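Category: Galleries > Home > Clear-outs

Hasberg back room, before the shelving

We were sold the Dekidico storage method on the promise that any spare room can be sorted in one afternoon. I had doubts going in and I still have most of them. The room at Hasberg has been a dumping ground for years, and the plan that came with the starter pack assumes you own 9 boxes and a stepladder. We own more than 200 things that don't belong in a box.

What follows is the gallery for the back room. It won't look like the brochure.

The method says to begin with whatever is nearest the door. I don't see why the door should decide anything. We began with the things that plug in, on the theory that cables breed if you leave them alone, and then we argued over whether a charger with no device counts as trash. The Dekidico booklet says yes. I kept the chargers. 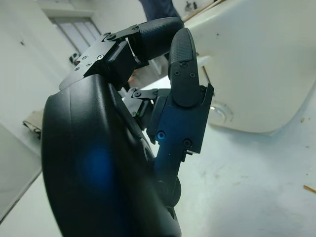
Labels were the next sticking point. Trellia makes the ones in the starter pack, and they are fine labels, but you get 104 on a roll and the booklet wants one on the front, one on the lid and one on the shelf. Do that for every box and you'll be buying another roll before you reach the window. We put one on the front and left it there. If somebody can't find the extension cords with a single label, two more won't help.

The "maybe" pile is supposed to be gone by December. Ours is under the window for now, and I wouldn't put money on it. Shelving from Abdelaziz is on order (item 2326, the deep one) and the measurements on the order form don't match the ones in their catalog. I've asked which is right. Until they answer, the boxes stay on the floor.

More pictures when the shelves are up, if they fit.

Posted 10th May | Contact | Back to top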